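How do you test a robot's hands?

24 comments | 6 shares

When you pick up a toy car, you don't have to think very hard. Your eyes find the car, your arm moves and your fingers close. If the car starts to slip, you squeeze a bit more.

A robot has to be given all of that. It needs something to see with, something to move with and something to hold with. The part that holds is called a gripper. Grippers come in lots of shapes. Some have suction cups, like the ones that stick a hook to a bathroom tile. Some have soft rubbery fingers. Many have just two hard fingers that open and shut like kitchen tongs.

Which sort is best? That depends on the job, so engineers try them out.

Why cables?

A wooden block is an easy thing for a robot to grip. It stays the same shape wherever you put it down. A cable is much harder. It bends, it rolls and it gets caught on other cables. If you have ever pulled one pair of headphones out of a drawer and got three other things with it, you know the problem.

At the Kumsa workshop, engineers use cable sorting as a test. The robot arms have to take cables from a pile and put them into baskets. The test has a name, Flarkura, and it is done the same way each time so that the results can be compared.
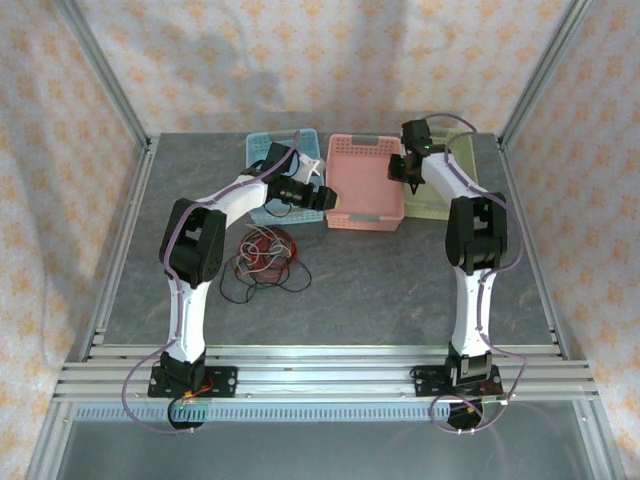
Two arms at the baskets, with red, white and black cables on the table.

Each arm is a bit like yours. There is a base where your shoulder would be, then a long link, then an elbow, then another link, and a gripper at the end. The purple cable following each arm belongs to the robot and isn't part of the pile. Moving arms need room for their own cables to bend, or the cables would pull tight.

Taking turns with the space

Two arms can do things that one arm can't. One can hold the end of a cable while the other lifts the loop. But two arms can also bump into each other, and that could break something.

The computer that tells the arms where to go is called the controller. It has to know where both arms are all the time. If one arm is over the middle basket, the other may have to wait or go round. Engineers at Kumsa are comparing two controllers, called Amadum and Flinier. Amadum moves one arm at a time near the baskets. Flinier lets both arms move together but keeps a gap between them. Amadum is slower. Flinier is quicker, but it stops more often when it is not sure the gap is big enough.
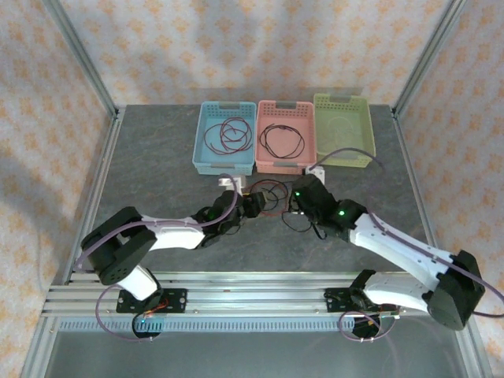
What gets written down

A fair test means changing only one thing at a time. If you changed the gripper and the controller on the same day, you wouldn't know which one had made the difference. So the table, the baskets and the cables stay the same while one part is swapped.

Each controller gets 100 tries, which makes 200 altogether. For every try, the engineers write down:

- whether the gripper picked up a cable
- whether it picked up more than one
- whether the cable went into a basket
- how long it took

A try that goes wrong is written down too. Dropped cables are useful, as they show where the fingers were when the cable slipped out.

Try it yourself

You will need two pairs of kitchen tongs, three bowls, a friend and 12 pieces of string. Ask a grown-up before you borrow the tongs.

1. Drop all the string in a heap on the table. Put the bowls in a row behind it.
2. Take one pair of tongs each. Move the string into the bowls, one piece at a time. Time how long it takes.
3. Make the heap again. This time only one of you may reach in at once.
4. Do each way 6 times and write down the times.

Was it quicker to take turns? How often did your tongs bump? Now wrap a rubber band round each tip of the tongs and do the whole thing again. You have changed the gripper, so keep everything else the same.

Share this page | 24 comments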